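Ticket: Banner impressions missing from the Metidau report
Opened by: Hanyu Liao, Baudry
Status: Resolved, August 2018

The Metidau campaign shows 2,000 impressions in our ad server and zero in the Wevance dashboard. Clicks come through fine. Cleared the cache and logged in again, same result.
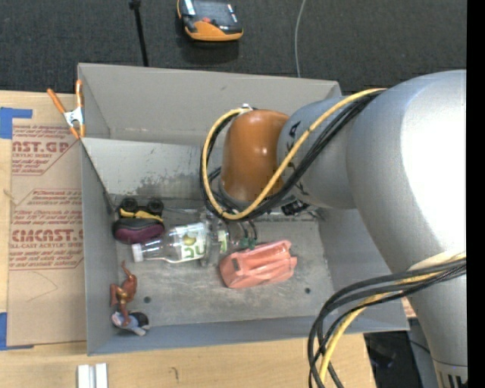 Reply from Volkan Ağca: The placement ID in your tag has 7 digits. Ours has a 2 at the end that was dropped when it was pasted in. Please correct the tag and wait 30 minutes.

Hanyu Liao: Tag corrected. Impressions now match. OK to close.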